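3 min read

Hi all,

Raili, thank you so much for this, I laughed all the way through because we have had the very same muddle in Borbridge! Your message, for anyone who missed it:

> From: Raili Saarela
> 10th January
>
> Does anyone have a sorting table for children that works? Ours at Bolden had four bins with words on the lids, and the little ones who can't read yet put everything in the nearest one. We have another open day in February and I'd love to try something simpler. Bottles and cans only, I think.
>
> Raili

Bottles and cans only is exactly right! We started with far too much (cartons, lids, foil, you name it) and cut it down to two colors and a few drinks. Big paper cups make wonderful bins – light, tall, and wide enough at the top for a small hand to get in and out again. One is gray and the other is a yellow-green you can spot from across the room.

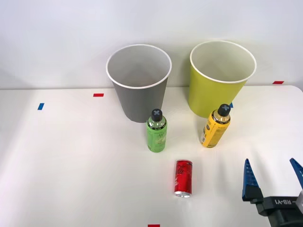 Gray cup on the left, yellow-green on the right, drinks in front.

I like to keep the two cups at the back with a gap between them, so a child has to choose a side. The bottles and cans go in front where everyone can reach. We let the kids decide which cup is for bottles and which is for cans, and they remember it much better that way. Impi Vuorinen's group at Lendum changed the rule halfway through and there was uproar, the happy kind.

Cans are the fun part. Some stand up and some lie down, and the smallest kids love one they can roll.
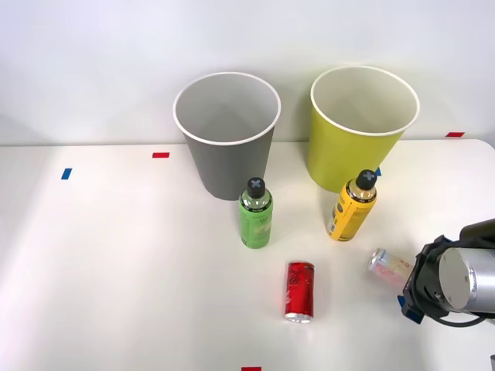

The red can on its side, bottles still upright.

Keep the caps on the bottles, by the way. Ours have dark caps with an X on top, and the children talk about "the X ones" all day long, so we use it as a hint: find the X, find a bottle. 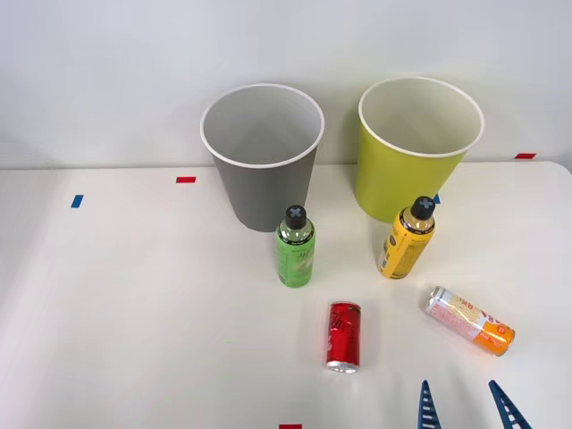

Green bottle, yellow bottle, matching X caps.

Stuart Garside asked me about a plain background. Yes, please! White table, white wall, and the colors do all the work. We used a patterned cloth the first year and it was chaos.

Raili, I can bring our cups over in February if you'd like to borrow them. Let me know how many children you're expecting and whether you have a low table.

Iida Pitkänen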